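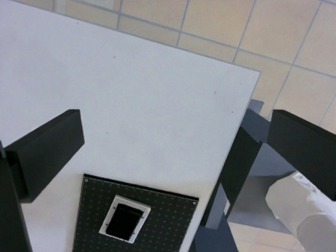 Wiesława Pawłowska wrote in under the last review to say the Kultier is a wrist saver and I should stop moaning about the price until I'd done a full month with one. OK. Done the month. Still moaning, but less.

So, Kultier electronic multichannel pipette, eight channels, bought through Sodetti, $1,857 with the charging stand and one starter box of tips. Our old one was a manual Olszewski that had been around since before me. Lovely thing when it was calibrated. Thumb like a claw by 4pm.

What we do at Grimirero, for anyone new: soil and well water, mostly for small farms. Phosphate, nitrate, iron. Color goes in a plate, plate goes in the reader, numbers go out to people who wanted them yesterday. Nothing fancy. June is awful.

The good first. The plunger. It's a trigger now and it takes no effort at all, you just sort of think at it. After a long run my hand felt like a hand. Clotilde Moulin, who shares the bench, has smaller hands than me and had no trouble either, though she says the hook digs into her finger if she holds it too far down. I don't get that.

Repeat dispense is the real reason to buy. Fill once, drop the same amount again and again down the plate. With the Olszewski that was fill, dispense, fill, dispense, lose count, swear. A set of 48 samples in duplicate fits a plate exactly and I can do the reagent step before the first column has gone too far toward blue. That mattered more than I expected. My drift from left to right is way down.
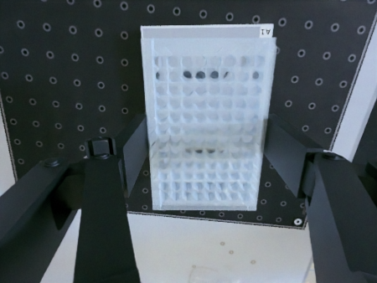 96-well plate, with the A1 label at the corner.

Speaking of A1. Please mark your plates. Marker, tape, whatever. I loaded one backwards in week 2 and didn't notice till the blanks came out as the strongest iron in the county. Not the pipette's fault, just telling you. The Kultier does have a little counter on the screen that shows which dispense you're on, and it helps if you get interupted halfway. Phone rings, you come back, it says 7, you know where you are. Small thing, love it.

Accuracy. We did the water-on-a-balance check when it arrived and again at the end of the month. Fine both times at the volumes we use. At the very bottom of the range I would not trust it, the outside channels came in low. Same was true of the Olszewski so maybe that's just life. If you do tiny volumes, get the smaller model or borrow one first.

Now the bad.

Tips. They say it takes "most standard tips." It takes their tips. The generic ones we buy by the case go on, look fine, then one channel doesn't seal and you get a short column in the plate. You have to bang it down into the box and then I worry about the shafts. Kultier's own tips seal with a nice soft click, and cost a good deal more. Put that in your budget before you order, I didn't.

Menu. Whoever wrote the menu has never worn gloves. The wheel is tiny. Saving a program means holding two buttons together and then going up, not down, to confirm. I've wiped my phosphate program twice. You can lock it with a code, page 30 of the manual, which I found afterward.

Battery is ok. Gets through a working day easy, doesn't get through two. If it sits off the stand overnight it sulks in the morning. The stand itself is light and slides around, so I stuck a bit of shelf liner under it.

Weight. Heavier than manual, obviously. First week my forearm noticed. After that no.
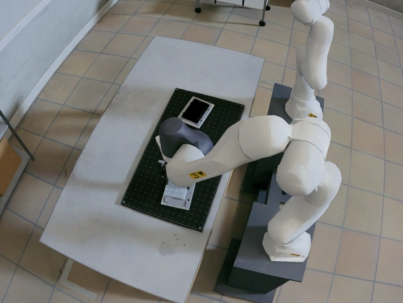

Two white arms over the light gray table.

Service. Asked Sodetti a question about the seals, got an answer the same afternoon from a person, with a diagram. Seals are a user job, which I like, but the kit is extra. The Olszewski came with spare seals in the lid of the box. Just saying.

Would I buy it again? For plates all day, yes. For a few plates a week, no, get a good manual and spend the rest on tips and a decent chair. If you're mostly doing cuvettes don't even look at it.

Four out of five. Would be four and a half with a menu that made sense.

Wiesława, you were right about the wrist. You were wrong about the tips tho, and if you know a generic that seals on this thing please post the part number below. I have most of a case here going spare, will swap for nitrate standard.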